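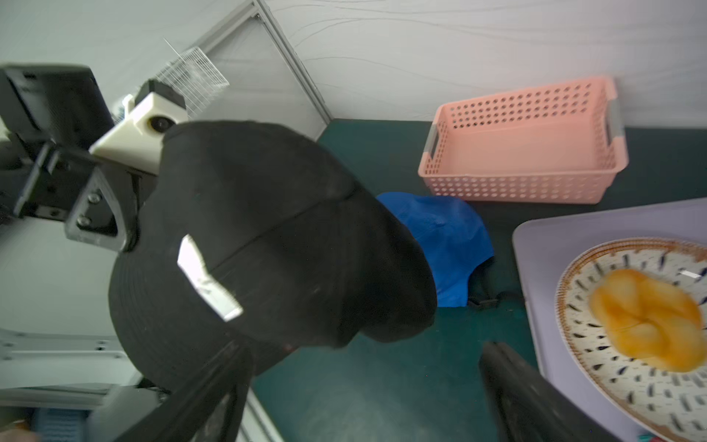 Kulness: grasp planning for soft, floppy things

Kulness is a small planner for two-arm robots that handle cloth goods. Caps are our favourite test by a long way! A cap has a stiff brim, a soft crown and a buckle at the back, and a planner tuned for boxes will happily squash all three.

What it does

It takes frames from the wrist cameras, splits them into objects, scores places to grip and sends a path to the arm controller. The part we're most pleased with is the overlap step. With a black cap partly covering a blue one, both seen against a dark teal-green mat, the older code in Jukadley kept merging the two into one lump. Kulness keeps them apart using seam lines and brim edges.

What's in the release

- the planner and its settings files
- 864 recorded runs, of which 633 have grip points marked by hand
- 77 hard cases (blurred views, crumpled crowns, other items close by)
- a replay tool that steps through a run and draws the planned path

Getting started

Build the package, copy the sample settings and start the replay tool before you go near a real arm. The default is 8 grip candidates per object. Raise it if you have the computing time, it's fun to watch.

Known problems

Labels on a cap can be mistaken for a separate object when the view is tilted. Shiny items still upset the depth step. A fix for the first is on the Wiltidville branch and should be merged in March.

Bug reports are very welcome, especially with a recorded run attached.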